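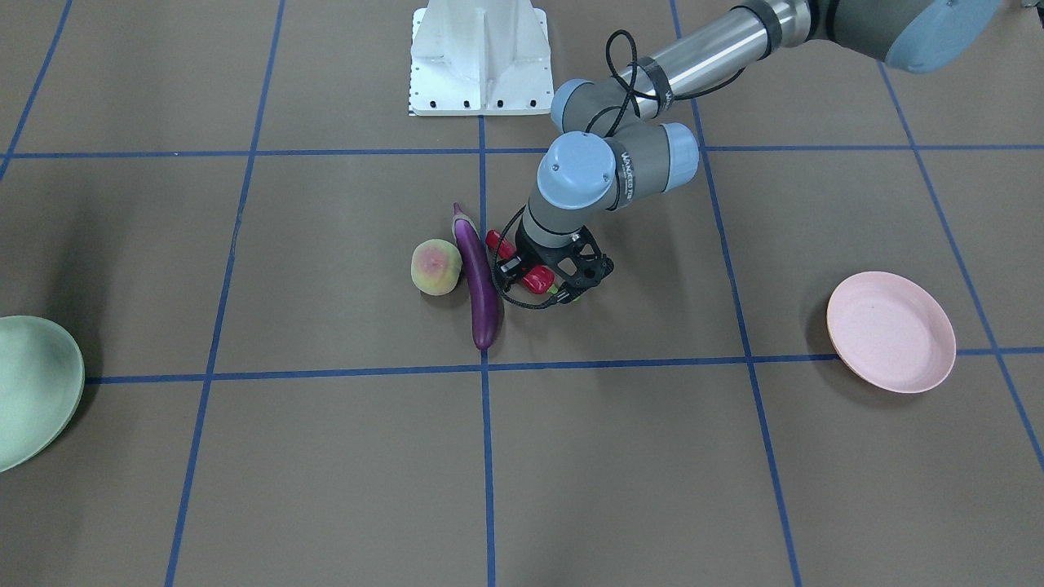 **Restauración: avances sobre *Kaltinar***

El laboratorio Wisero ha terminado la inspección del negativo de cámara de *Kaltinar*, segundo largometraje de Birutė Kazlauskienė. El material conservado suma 3123 metros en 35 mm, con encogimiento moderado y perforaciones dañadas en los rollos cuarto y quinto. Faltan 70 metros del prólogo, que se tomarán de un duplicado positivo depositado en el archivo Mansour.

El escaneado se hará en 4K con ventanilla húmeda. Para el etalonaje se usará como referencia una copia de estreno con las notas manuscritas del director de fotografía, Darius Sproģis. En ellas pide que los interiores nocturnos queden un punto por debajo de lo habitual y que no se corrija la dominante verde de la secuencia del transbordador. La edición doméstica anterior la neutralizaba.

El montaje plantea otra dificultad. La versión distribuida contiene 384 planos, pero la lista de corte de Rasmus Org incluye 20 más, todos en el tramo del juicio. Yaryna Dmytriv, responsable de la reconstrucción, mantendrá la versión distribuida y ofrecerá los planos descartados por separado, sin sonorizar.

La banda sonora procede del magnético monoaural. Se eliminarán chasquidos y zumbido de red; el soplo de fondo se conserva.

La copia nueva se proyectará en mayo en la sala Jevetti, con presentación de Bláthnaid Buckley. Formato 1,66:1, versión original con subtítulos en español.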